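ok so I promised a few of you the story of how our arm let go of a thing it was very sure it was holding. Thread, probably a long one, I've had coffee

Background for anyone new: I work on a tabletop arm with a parallel gripper. Household stuff. Folding, wiping, picking things up and putting them somewhere else. In June we were three weeks into towel folding and feeling pretty smug about it

The controller is a Nornix, the grasp software is ours and is called Pistach (there was a snack on the desk when we needed a repo name, moving on)

The fault, first time I saw it: arm picks up the corner of a towel, lifts, swings toward the fold line, and halfway there the fingers just open. Towel drops. Arm finishes the fold beautifully with nothing in its hand. Reports success. Goes home

I laughed. I did not write it down. Please write it down, past me

Second time was a couple of hours later and I blamed the towel. Microfiber is slippery in some directions and grabby in others, so I figured the fingers had closed on fluff and the fluff gave up. Totally reasonable theory! Wrong, but reasonable

Third time I was looking right at the fingers. They opened. Like, commanded open. The towel didn't slip out of anything, it got released, and those are very different bugs

Why I stopped laughing: Arif Halim, who sits across from me, asked what happens when it does that with something heavier than a towel. And, well. The next task on our list was spray bottles

A dropped towel is nothing. A full bottle let go at shoulder height over a desk with a power strip on it is a bad afternoon, and we do sometimes have people reaching in to reset things between runs

So we stopped. Arm powered down, tag on the switch, no more runs until we could make it happen on purpose. Paora Maihi backed us on that right away even though we had a demo coming up for the Clanham people, and I want to say publicly that I appreciated it a lot

Making it happen on purpose took forever. We ran the same lift over and over at low speed, soft stuff only, everyone outside the tape. Nothing. Nothing. Perfect grasps all day, the little brat
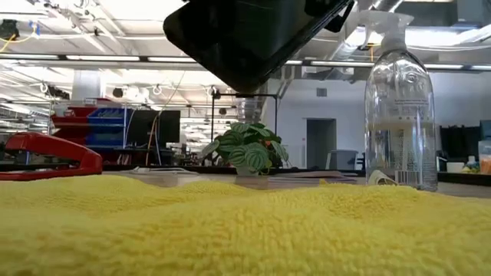

Then Arif noticed all my failures had been on the long swing, with the wrist tilted well over, and our test lift was going straight up and down like an elevator. I'd written the test to be easy to read and managed to leave out the one part that mattered

Put the tilt back in and boom, drop on the ninth try. I have never been so happy to see a towel hit a table

Okay, the real cause. There's a cable running down the arm to the gripper, and with the wrist rolled that far the connector gets tugged sideways. The link drops out for a moment. You'd think losing the link would mean "hold whatever you're holding," right?

Nope. Our timeout was set to 500 milliseconds, and when it expired the gripper driver re-initialized. Step one of re-initializing is finding your limits. Finding your limits means OPEN ALL THE WAY

That startup routine makes perfect sense when you've just turned the thing on with nothing in its fingers. It makes no sense in mid-air. I wrote that driver. I remember being pleased with how tidy it was

And the "success" report at the end? We only checked the grip once, right after closing. If it was good then, Pistach assumed it was good forever. I think this bothers me more than the cable does, because the arm was telling us everything was fine the entire time and we believed it

What we changed:
the cable has a proper service loop and a strain relief clamp
losing the link now freezes the arm and holds the last grip force
homing can't run until a person confirms the fingers are empty
grip gets checked all through the move

The freeze has its own problem, by the way. If somebody's sleeve is in the fingers you don't want it clamping politely while everyone hunts for a button. So there's a manual release on the bench side now, and we practiced using it with the power off until it felt boring

Also we wrote it up as an incident, even though the total damage was one towel on a table. There was a bit of grumbling about that. A friend at Lūse read the write-up and went off to check their homing routine the same day, so I'm counting it

Since the fix we've had 2 link dropouts that we know of. Both times the arm froze and kept its grip. I still flinched both times

Still open: I don't love that one connector can do this, and I'd like a gripper that holds mechanically when it loses power. Ours doesn't. If you've retrofitted one and lived to tell about it, my replies are open and I have so many questions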